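Setting Up the Garketance Rotating Utensil Stand

Read this section before you load the stand for the first time. Keep the sheet with the rest of your Prindetti kitchen papers.

Choosing a place

1. Pick a flat, level surface. A table or counter works well. Do not use a tablecloth, a tray or a folded towel under the base.

2. Leave 300 mm of open space on all sides so that long handles can swing past without hitting a wall or a canister.

3. Keep the stand at least 700 mm from a burner or an open flame. Wooden handles dry out and crack near heat.

Note: The base has a shallow bowl shape and can hold small drips. It is not meant for storing water.

Hanging the utensils

4. Check that the pole is seated in the base. Turn it clockwise by hand until it stops. If it still leans after tightening, remove it, wipe the threads and start again.

5. Hold each utensil by the handle with the head down. Bring it in beside the stand and lift it until the hole or loop in the handle is level with the hooks.
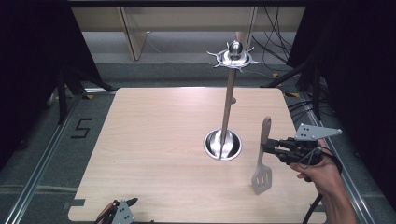
6. Lower the loop over a hook and let go only when the hook has the full weight. The hooks curl up a short way, so a thick leather loop may need to be pushed down.

7. Put the heaviest piece on first, then hang the next one straight across from it. Fill the rest of the rack in pairs - a ladle and a spatula balance each other well enough.

Caution: Do not load more than 700 g on one hook. Do not hang knives or graters.

Caution: Lift the stand by the pole, below the rack. Do not pick it up by the knob while utensils are hanging.

Cleaning the table and the base

8. Once a week, take everything off the rack and move the stand to one side. Wipe the tabletop with a damp cloth, working along the grain, and go over it again with a dry one. Grit trapped under a metal base will scratch a smooth finish, so look across the surface at a low angle for specks before you put anything back. 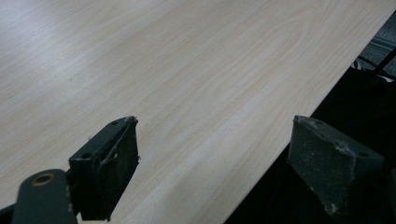 Let the surface dry for 17 minutes before returning the stand. Wash the base in warm water with dish soap and dry the rim right away to prevent spots. Steel wool and powdered cleansers will dull the polish.

9. Replacement hooks are sold under part number 123. Order them in the same finish as your rack - Mägi for polished, Emunel for brushed.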